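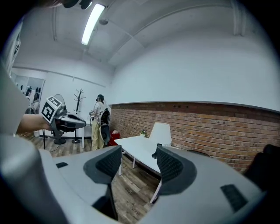
Hiebert Hall, 10 Mar 2018

Home | News | Minutes | Singing With Us | Contact

Filed under: General Meetings

Noltomard Singers
Minutes of the spring general meeting

Chair: Gearóid Mac Carthaigh

1. Opening
The chair opened the meeting and thanked everyone for coming in spite of the roadwork on the Nerbridge side. Apologies were received from the accompanist and from several of the altos who were away at a wedding.

2. Minutes of the December meeting
The minutes were read and accepted with one correction. Under item 4, the carol evening was recorded as having raised money for the roof fund. It should read the piano fund. The roof belongs to the hall and has its own account.

3. Matters arising
Parking: The hall has agreed that singers may use the lower lot on rehearsal nights as long as the gate is closed after the last car leaves. The chair asked that whoever is last out checks the chain, as it was found hanging loose after two rehearsals this winter.

Lost folders: Two black music folders are still missing. One has the only marked copy of the tenor line for the Easter anthem. Members were asked to look in their cars and piano benches again.

4. Spring concert
The program was discussed at length. The director would like to keep the first half unaccompanied, with the folk song set moved to the second half after the break. Some of the basses felt the second half would then run too long, and proposed dropping the two part-songs that were done last year. After discussion it was agreed to drop one of them and to settle which one at rehearsal, once everybody has sung both again.

Tickets will stay at the same price as last year. Printing has been offered by Mustero for $87, covering tickets and posters but not programs. This was accepted. The programs will be copied in the hall office as before and folded by hand. Please can we have more than two people folding this time.

Doors will open 40 minutes before the start. The soprano section asked if the back room could be used for warming up, and the chair will speak to the hall about the key.

5. Piano
The upright was looked at by the tuner from Nerbridge in January. He reports that the pedal squeak can be cured cheaply, but that several hammers are worn and the middle octaves will keep drifting until they are replaced. He would not put a firm price on the hammers without taking the action out.

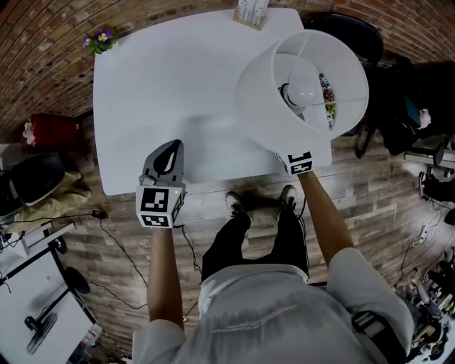

Two views were given. One was that the fund should be spent now on the hammers, as the instrument has a good tone and is otherwise sound. The other was that the money would be better kept toward a used digital piano, which could also travel with us to outside concerts. The accompanist had sent a note in favor of repairing the upright. It was agreed to have the pedal fixed before the concert and to ask the tuner for a written price on the rest – no further spending until that has been seen.

6. Music library
The sorting of the cupboard has reached the letter M. A good many sets turned out to be short, and 32 copies of a Christmas medley were found that do not seem to be ours. If they belong to a school or another choir, we would like to return them. Gearóid Mac Carthaigh will write to the choirs in the area.

Members were reminded to use pencil only. One borrowed set went back in the fall with ink on the covers and we had to pay for replacements.

7. Rehearsal times
A request was made to start a half hour earlier during the summer. Those who come straight from work said they could not manage this. A vote was taken and the present start time was kept by a margin of five votes. The break may be shortened on warm evenings so that we finish sooner.

8. Any other business
Coffee: The urn is slow and has to be switched on before people sit down to sing. The bass section will take this on until summer.

Concert dress: Black, with the blue scarves or ties. New members can get theirs from the cupboard by the side door. It was asked whether black jeans are acceptable. The answer was no.

Summer outing: The riverside picnic was popular and will be held again if the date suits. Ideas for a second stop on the way home should go to the chair.

There being no other business, the meeting closed and was followed by a short run through the Easter anthem.

Date of next meeting: to be set after the concert and posted on the notices page.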